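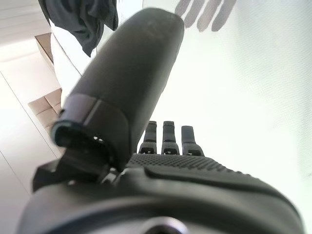 April 11, 2023
By Eneck Weekly staff

The owner of Aksoy Well and Pump has been drilling water wells in the Sorkedard valley for 20 years. Before that he drove the water truck for the man who sold him the business. We talked at his kitchen table on a morning when the ground was too soft to move the rig.

Spring is his slow season, which surprises people. The calls come in, but the truck is heavy and most of the side roads are posted until they firm up. "I can have a list as long as my arm and still be sitting here drinking coffee," he said. "One bad driveway and you've lost the week getting pulled out."

Most of his work is for single houses. On the valley floor he usually hits good water in gravel and is finished in a day or so. Up on the Emov road it is all rock. His deepest well there went to 400 feet and gave just enough for a family that is careful with laundry.

"They weren't happy with the bill," he said. "I wasn't happy either. You charge by the foot, and you feel every foot."

He does not use a dowser, though he has worked for customers who hired one first. He drills where they want as long as it is legal and far enough from the septic. Asked whether the dowsers do any better than he does, he shrugged. "In the gravel everybody's right. Up the hill I've seen them wrong and I've seen me wrong."

What he relies on is a set of old notebooks. The previous owner wrote down the depth, the kind of rock and the flow for each job, and he has kept it up. The state has its own records, but he said the older ones often have the location off by a field or more. When someone calls from a road he knows, he gets the notebook out before he gives a price.

The past few dry summers brought a different kind of call. Shallow dug wells, some of them older than the houses they serve, went low at the end of the season and stayed low. He tells those owners to have the well measured in June and again in the fall before they spend any money.

"Sometimes it's the pump, or it's a toilet that's been running since Christmas," he said. "I'd sooner tell you that over the phone."

He has 2 employees, both of whom started with no experience. Finding a third has been hard. The day starts at 7, the work is loud, and everyone goes home covered in gray mud. His daughter does the billing and has told him she has no interest in the rig.

He would like to keep going until the rig needs a new engine and then decide. In the meantime there is a job waiting outside Emov, a new house with a steep lot and a small budget. He has drilled on both sides of it, one good well and one poor one.

"They asked me which one theirs would be like," he said. "I told them I'd call when I got there."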